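From: Catriona Halliday
To: Noltach Residents list
Subject: Re: [noltach-residents] Green bins and the new collection day

Manuela Costa wrote on Wednesday:

> Can someone please confirm what is going in the green bin now? The
> sticker on ours says no food at all, but the leaflet from Filtetti
> says all food including bones. Also our street was missed again and
> the bin is getting on the nose. Is it the liners? I've been using
> the ones from the supermarket.
>
> Manuela

Hi Manuela, and everyone else who has asked me the same thing at the shops,

The leaflet is right and the sticker is old. All food scraps go in the green bin with the garden waste: meat, bones, dairy, bread, coffee grounds, tea leaves. Tea bags are out unless the packet says they're compostable. Oyster shells are out as well, which I didn't know until I rang.

On the liners, the supermarket ones are probably the trouble. A lot of them are marked "degradable", and Filtetti won't take those. The ones they accept have the seedling logo and the words "certified compostable". If the driver sees the wrong bags on top he is allowed to leave the bin and put a tag on the handle. Have a look for a tag, as they do blow off.

You can also skip liners altogether and use newspaper, or tip the scraps in loose and hose the caddy out on the lawn.

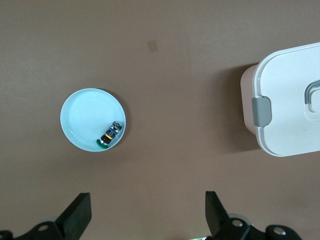

Missed streets are a separate matter. I spoke to Lertchai Chaiyaporn in the depot office and he said the second truck has been off the road, so the streets past the oval are being done last. If you haven't been collected by 6 pm, leave the bin on the kerb and ring them the next morning. Please do ring even if your neighbour already has. They log it by address and don't assume the rest of the street was missed too.

There are 198 households on the new run and 31 of them still haven't been given a caddy. If you're one of them, send me your street number off list and I'll add you to the next request. Annunziata Palumbo at number 2 has a few spares in her carport if you can't wait - knock first, the dog is loud.

Smell: a sheet of newspaper in the bottom of the bin and a layer of clippings over the food helps a good deal. Prawn heads should stay in the freezer until the night before. I'd also keep the bin out of the afternoon sun if you have somewhere else to put it.

Benedetta Lo Presti asked about the bulk rubbish pick-up. It's still planned for December but I don't have the week yet. Mattresses need to be booked separately.

Cheers,
Catriona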